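April, early, still dark

Up since before five. The wind got into the flashing again and that was me done for sleep. Kettle on, slippers, dog looking at me like I'd done it on purpose. Thought I'd write this while the toast's on because yesterday I said I would and didn't.

The garden first. Rain gauge says 40 mm overnight, and that's after a fortnight of sweet bugger all. Tank was down to the second rib and now it's over the fifth. The creek at the bottom paddock has gone from puddles to a proper noise. I went out with the torch to check the gutter on the shed and the downpipe was coughing up leaves like a sick cat. Should have cleaned it in March. Wrote that in here in March, I think. Wrote it last year too. 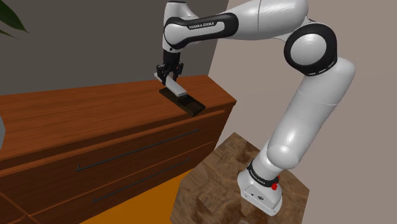 Posted from the back verandah, 5.50 am
Filed under: diary, garden, autumn

Right, where was I. Toast burnt. Second lot on.

Garlic is in. Two rows, the purple one and the white one from the Hustitz market, which I've never grown before and the bloke swore by. Cloves were enormous. Planted them pointy end up, a hand apart, straw over the top. The chooks had half the straw off by lunch so I've put the old fly screen over it with bricks on the corners. Looks like a crime scene. Don't care, it stays till the shoots are through.

Tomatoes finished. Pulled the last of them yesterday arvo, green ones and all, and there's a bucket of them on the laundry floor waiting for me to decide on chutney. Last year's chutney was too sweet. Cut the sugar, more mustard seed, and leave out the sultanas no matter what the recipe says. I keep saying I'll write the changes on the actual recipe card and then I can't find a pen. Pen is right here in my hand. Card is in the kitchen. Will do it after this.

(Did not do it after this.)

Capsicums still going though! Little ones, wonky, but red. Had one sliced on cheese on toast and it tasted more like capsicum than anything from the shop all year. The plant by the water tank has done best, must be the warmth coming off the wall at night. Put all of them there next time. The ones by the gate just sulked.

Drove into Braltau mid morning for chook feed and a new hose fitting. Road's got a hole in it past the bridge you could bath a toddler in. The hardware place has moved everything round again, hose bits are now where paint was, paint is where the pet stuff was, and the pet stuff is in a sort of lean-to out the side with a roller door. Bought the wrong fitting. 12 when I needed 18. Didn't notice till I was home with the gumboots on and the tap running. So the hose is still held together with the old jubilee clip and a strip of bike tube and it still sprays me in the ankle.

Feed's gone up again. Didn't even look at the docket till I was in the ute, which is how I cope with that.

Stopped at the op shop because it was raining too hard to do anything else. Got a colander, a wool jumper with one moth hole and a stack of old gardening magazines tied up with string. The magazines are terrific. One has a whole page on storing pumpkins that says to turn them every few weeks, and I have never turned a pumpkin in my life. Went straight out to the shed when I got home and turned them. Two had gone soft underneath. Chooks got those. The rest I've put up on slats with newspaper, stalks all facing the same way for no reason except it looked nice.

Soup for tea then, obviously. Pumpkin, onion, the end of the ginger, tin of coconut milk. Forgot the salt till the second bowl. Much beter with salt.

The bread's a different story. Third loaf this week and third brick. Starter looks lively enough, bubbles all through it, smells right, sort of appley. But the dough just lies there. Kitchen's too cold now I reckon, it was all fine in February when you could've proved a loaf on the doorstep. Going to try it in the hot water cupboard tonight with a tea towel over. If that doesn't work I'm buying bread till spring and I won't hear a word about it.

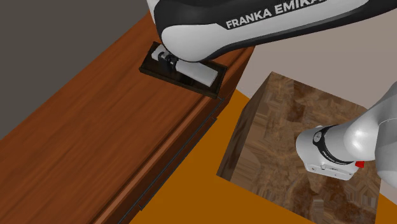

Also need to do something about the lemon tree. Leaves yellow between the veins, which the magazine says is magnesium and my neighbour over the back fence says is wet feet and the internet says is everything. Gave it a handful of epsom salts in the watering can and scraped the mulch back from the trunk, so that's both of them covered. There are still lemons on it. Picked enough for a cordial and a bag to leave at the gate. Bag was gone by four, so someone's having a good pancake night.

The new seed catalogue came from Tautahi, all glossy this year, and I lost an hour with it by the heater. Circled far too much. Want the broad beans with the red flowers, want the long skinny radish, do NOT need another kale. Have circled two kales. The snow peas I liked last time have gone, replaced with a dwarf one, and I don't trust a dwarf pea. What's the point of having a trellis. Order total came to more than 100 dollars when I added it up on the back of the envelope, so I turned the envelope over and started again with the beans, the radish and one (1) kale.

Jobs, before I forget:
gutter on the shed, properly, with the ladder
swap the hose fitting, take the old one in with me this time
chutney
net off the grapes before something gets tangled in it
sharpen the secateurs
ring about firewood

The firewood is getting urgent. Half a bay left and most of that's the knotty stuff that won't split. Last winter I left it till June and paid for it, and it came green and hissed at me for a month. Want the redgum if they've got it. Smells good too.

Walked the dog up to the Fivden turnoff when the rain let up, late, everything dripping. Mushrooms all along the verge under the pines. Big orange ones, some like dinner plates. I know people pick them. I'm not brave enough, I looked and kept walking. Dog rolled in something. Bathed the dog. Dog not speaking to me. Towels in the wash, then no sun to dry them, so the lounge room is now hung with wet towels and smells like a swimming pool change room.

Saw the black cockatoos go over, first time this season. You hear them a good minute before you see them, that creaky gate noise. Mum always said they brought rain, though seeing as it'd been bucketing since midnight they were a bit behind. Stood there with my hood back getting drips down my neck until they'd gone over the ridge.

Read a bit after tea. Still on the shipwreck book. They've been stuck on the island for four chapters and everyone's eating seal. Fell asleep with it on my face, woke up, read the same page again, fell asleep again.

Ok it's getting light now and I can see the garlic bed from here, and the fly screen has blown off it. Of course it has. Chooks not out yet so I've got a few minutes. Boots by the door are full of water becuase I left them upright. More later if I get a chance, otherwise tomorrow.

Later, 1506 by the oven clock, the one that's never been changed back from daylight saving. Screen's back on with more bricks. Straw topped up. Gutter done!! Got a whole bucket of muck out of it and one tennis ball. Loaf is in the hot water cupboard with its tea towel on and has definitely moved. Going to go and start the onions for the chutney.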